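布里恩代尔电台早间主持人节目中途离任 听众来信1217封

布里恩代尔（Brirndale）电台的早间谈话节目本周换了主持人。原主持人塞西莉亚·阿多（Cecilia Addo）在上午的节目还没有播完的时候离开了直播间，电台当天下午发出一份很短的通知，说她“不再担任该节目的主持工作”。
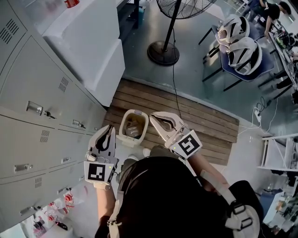
曼萨·埃顺（Mansa Eshun）认为电台处理得太快，她说一个主持人每天早上对着话筒讲三个小时的话，总会有一句讲得不好，如果每一句都用离职来回答，以后就只剩下念天气预报的人了。她还说，她不同意阿多那天讲的内容，可是她更希望听到阿多第二天自己来解释，而电台没有给听众这个机会。

事情的起因是关于格鲁代尔（Grurdale）渡轮码头的一段讨论。格鲁代尔是河对岸的一个小镇，去年冬天开始，镇上的人为了渡轮减班的问题和运营公司特罗德（Troder）争论了很久。特罗德公司同时也是早间节目的赞助商，它的广告在整点新闻之后播出，这个安排已经有两年。

那天早上七点四十分，阿多在读听众短信的时候，读到一条批评渡轮票价的短信。她读完以后没有转到下一条，而是自己讲了一段话。根据节目的录音，她说：“我每个小时都要告诉你们这家公司多么准时，可是我自己的妹妹上个月在码头等了一个半小时。我不知道我还应该怎么念这个广告。”接着她又说，电台里负责编排的人“看特罗德的脸色比看听众的来信认真”。

录音到这里有几秒钟没有声音，然后播放了一首歌。歌曲结束以后，继续节目的已经是新闻编辑室的一位同事，他没有提到阿多，直接报了路况。节目在九点照常结束。

电台的通知一共只有四句话。通知说，电台尊重主持人的个人意见，但是在节目里对同事的职业操守提出没有根据的指责，违反了电台的播音守则。通知没有提到特罗德的名字，也没有说明阿多是自己辞职还是被解除合同。记者向电台询问这一点，得到的回答是“人事方面的细节不对外讨论”。

阿多本人在傍晚通过短信回答了本报的几个问题。她写道，她没有辞职，她是在歌曲播放的时候被请到走廊里，有人告诉她今天不用再进去了。她承认关于编排同事的那句话讲得不公平，她已经给其中一个人打了电话道歉。“票价的那一部分我不收回，”她写道，“那不是意见，那是我妹妹的一个早上。”

特罗德公司的声明在第二天中午发出。公司表示没有要求电台采取任何行动，是从听众那里才知道这件事的。声明还说，公司和电台的赞助协议到十二月为止，目前没有提前结束的打算。至于渡轮的班次，公司说冬季时刻表正在重新考虑，不过没有给出日期。

从节目中断到本文截稿，电台收到了1217封听众来信和电子邮件。电台的听众服务部门没有公布其中支持和反对的比例，只说“意见不一致，语气大部分是有礼貌的”。本报收到了其中一些信的副本。有一位住在格鲁代尔的听众写道，她听这个节目听了很多年，并不是每次都喜欢阿多，但是早上洗碗的时候听不到她的声音，觉得厨房里少了一个人。另外一位听众的看法相反，他认为主持人拿着电台的工资，就不应该在直播里责备电台，有不满可以在会议室里讲。

还有几封信谈的是另外一个问题，就是广告由主持人亲口来念是不是合适。在布里恩代尔电台，早间节目的赞助词一直由主持人念，不使用事先录好的声音。附近的劳尔（Laur）电台以前也是这样做，后来改成了由专门的播音员录制，主持人只负责谈话的部分。劳尔电台的节目部在回复本报时说，改变以后听众几乎没有反应，主持人倒是觉得轻松了一些。

阿多在布里恩代尔电台工作的时间比较长。她最早在夜间节目接听众电话，后来负责周末的音乐点播，再后来接手早间谈话。她的风格比较直接，有时候会打断嘉宾，过去也收到过投诉。其中有2次投诉由电台的播音委员会正式处理，一次关于她对一位镇议员的提问方式，另一次关于她在节目里读出了一封没有得到写信人同意的信。前一次投诉没有成立，后一次她在节目里做了更正。

关于这一次的事情，播音委员会还没有开会。按照守则，委员会应该在听取主持人的说明以后再给出意见，但是守则里没有写清楚，在委员会给出意见之前，电台能不能先让主持人离开岗位。本报查看了守则的公开版本，有关的条文只有一段，里面用的词是“必要时可暂停播音”，没有提到不再担任。

埃顺在给电台的信里也提到了这一段。她说“暂停”和“不再”是两个不一样的词，她希望电台至少用对其中的一个。她的信后来贴在格鲁代尔图书馆的告示栏上，到第二天傍晚，下面已经有40个人签了名字。

电台内部的反应比较安静。两位不愿意公开姓名的员工告诉本报，同事之间讨论很多，可是没有人写联名信。其中一位说，被阿多在节目里批评的编排人员当天很难过，大家不希望事情变成两边站队。另外一位说，赞助商从来没有干涉过选题，至少她没有遇到过，但是大家在写到渡轮的时候“会多看一遍稿子”。

目前早间节目由新闻编辑室的同事轮流主持，渡轮的话题暂时没有再出现在节目里，特罗德的赞助词仍然在整点新闻之后播出，由当天的主持人来念。电台说，新的固定主持人会在播音委员会开会以后确定，不排除从外面招聘。

阿多说她还没有收到书面的通知，也没有交回电台的门卡。被问到愿不愿意回去，她的回答是，要看他们让她念什么。

来信请寄本报读者栏目，请注明姓名和所住的镇，来信可能会删节后刊登。

相关阅读：
格鲁代尔渡轮冬季班次仍未确定
劳尔电台夜间节目延长到凌晨一点
读者来信：早上的收音机应该谈什么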